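Zistlow workshop notes: two-arm bench
07/12/2024

The Requena build now has both arms bolted to the aluminium rail, with a controller board under each. Ciratus panels close three sides.
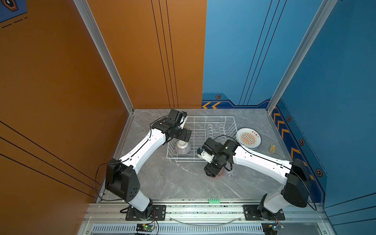
Left arm with the striped bowl at the rack.

Wrist cameras run at 400 lines. Focus is fixed. 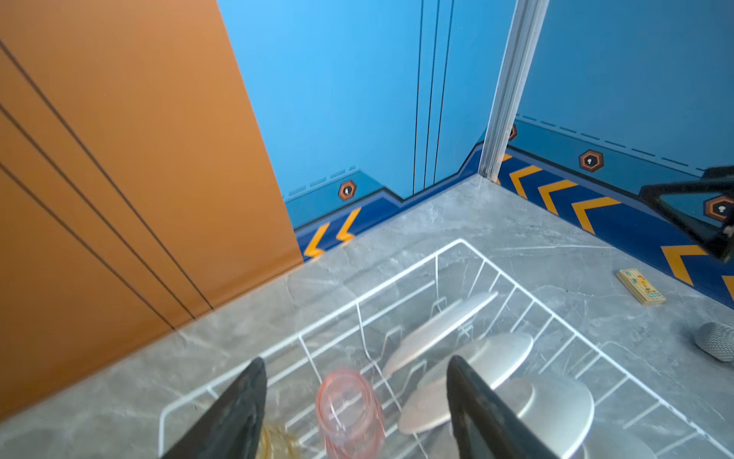

Wrist view: plates in the slots, pink cup between the fingers.

Cable slack at the elbows is still being trimmed. The log stands at 1,129 runs.

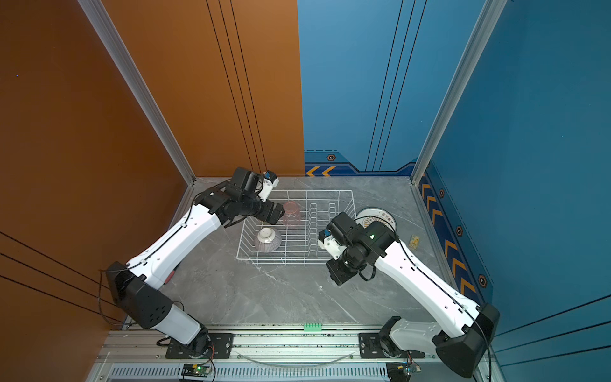
Next jobs

Re-seat the rail connector and check all 6 plate bolts in January.
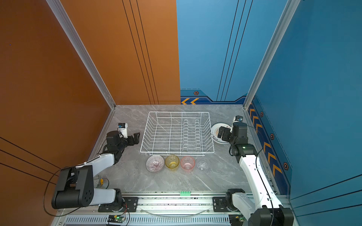 Bowl and three cups in front of the rack.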